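Looking after the hand-held grippers at the Amley table

Photos and notes by Laiba Bugti
Wednesday, November 27, 2019

We keep a pair of hand-held grippers going at Amley, mostly for tidying and packing work on an ordinary table. They are simple tools – black linkages, pivot pins, a ribbed blue pad at the end of each finger – but they drift if they are left alone. Sudheer Varghese set up the routine in October and I have kept it since, with a few changes. The pair has 974 sessions behind it now and is on its second set of pads.

Before each session I wipe the pads with a damp lint-free cloth and let them dry. Dust and grease off snack wrappers are the usual trouble, and a pad that looks clean can still slide on shiny plastic. Then I open and close each finger by hand and feel for grit at the pivots. The camera comes last: a quick look at the view with the fingers fully open, to check that both pads can be seen. 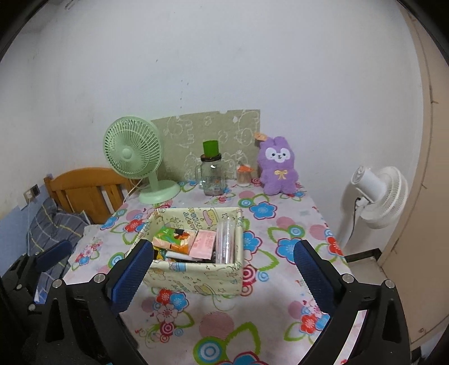
Fingers open over the storage box, with packets and clear plastic packages inside.

The box is a good test for the linkages. Its sides are close enough to the contents that a finger with any play in it will catch the rim. If one side closes later than the other, I start with the pivots and leave the pads alone. Hadi Karam used to swap the pads first and lost two good ones that way.

Pivot screws get a quarter turn at most, then the finger is worked open and shut ten times before checking again. Too tight is worse than too loose, and the trigger goes heavy long before anything looks wrong.
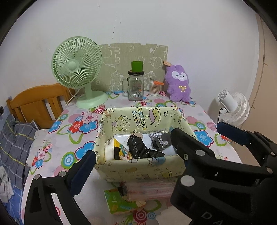 Soft things ask more of the pads than packets do. Cloth and cord leave fluff in the ridges, and I clear it with a dry toothbrush, working along the ridge and never across. Pads come off every 76 sessions for a proper wash in warm soapy water. I mark the back of each one with its side before it comes off, as they wear to the finger they are on and don't like being swapped over.

Spare pads and pins are in the Cuesta drawer. Sirkka Suominen has the key on weekdays. Please write down what you take.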